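4.2 Storing the sticks

1. Switch the Veltby practice pad off and wait for the light to go out.

2. Wipe both sticks with a dry cloth. Do not use oil or furniture polish on the wood.

3. Lay the sticks lengthwise in the white tray, side by side, with both tips at the same end. 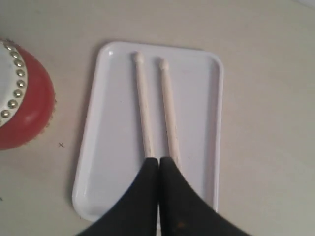 Manaia Treloar wrote to us that she keeps her sticks in the tray between lessons as well, and that they stopped rolling off the table once she did.

4. Check the tips for chips before you put the tray away. Replace a stick if the tip has split.

Note: Spare sticks are sold in pairs under part number 616. The tray is part number 255.

CAUTION: Keep the tray away from radiators and direct sun. Wooden sticks can warp.

CAUTION: Do not stand anything heavy on the tray.

For cleaning the pad surface, see 4.3.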